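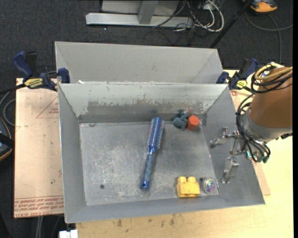

Bin cell, front and rear bins clamped up, brush and the odd shapes in the front one. May.

Cell notebook, picking bench (the Omholm cell)

Started a bit after nine with a cup of tea and good intentions of only looking at the cable loop, and of course it grew from there. Putting it all down while I remember, so whoever is on next can pick it up without having to ring me.

Daiane left a note yesterday that the arm had stopped twice on a force limit when it came in low over the right-hand wall of the front bin. I had a look at the log and both stops were with the wrist turned well round, so my first thought was the cable bundle that loops under the wrist. It had been tied a bit snug at the collar. I cut the old ties, gave the loop another 40 mm of slack and re-tied it loosely, then jogged the wrist through its whole range by hand at slow speed with my other hand near the stop button. No tugging that I could feel. The coil further up around the cover I left alone, it has plenty of give and I don't like to fiddle with what's working.

Next the bins. The front one had crept a touch, which you'd expect after a few weeks of the fingers nudging the walls. I backed off both bar clamps, pushed the two bins hard up against each other, and squared them to the bench with the big steel rule. Front edge to the arm's base plate is now 495 mm on the left and the same on the right, lovely. Clamps done up again firmly by hand. Please don't lean on the handles to get extra out of them, Sebastião bent a wall that way on the old set and we were hammering it flat all afternoon (he's a good sport about it, but still).

While the clamps were off I wiped down the floor of the front bin. It's getting very scuffed, and the worn patch on the inside of the far wall is properly dark now where the finish has gone. I ran a fingernail along the top of that patch and it's a little rough but nothing is lifting. The depth readings along there have been patchy, and I do wonder if the change from shiny to dull is part of it. Not proven! Daiane thinks it's more likely the light from the window, and she may well be right. We could swap front and rear bins and see if the trouble moves with the metal, which would cost us an hour at most.

Gripper: both fingers off the object, opened and closed it 200 times on the Grarer cycle routine while I ate a muffin. Sounded fine. A drop of the light oil on each pivot, wiped off the extra. The linkage pins are all seated. I also checked the screws at the collar with the little torque driver and none of them moved.

Then taught the bin corners again, all four, and reset the keep-out planes to match. The right wall one is now 26 mm above the rim, up a bit from where it was, so the lower finger has more room on the way in. If you want to go back, the old values are saved in the Pramus folder under the May backup.

For a test set I put in the blue round brush, the dark teal knobbly toy, the orange-red block, the yellow building block and the small clear ball. The brush is a good one to begin with, nice long handle. The ball is a pest when it gets near a wall, and the orange-red block close to the corner is about as mean as I could make it. First slow runs just over the bin, no grasping, and no force stops on the approach from the right, even with the wrist right round. I'm calling the cable fix good for now, but I'd want a full afternoon on it before I believe it.

Still to do:
Try the bin swap, if Daiane has the hour.
Tidy the cables on the carpet at the back, by the end of the metal bar. I nearly went over them with the tea.
Ask Furtado for a price on a spare front bin, same size, matte grey if they do it.
Sebastião to look over the new keep-out numbers before anybody puts it back up to full speed.

Speed is capped at slow until then. The key is in the usual drawer.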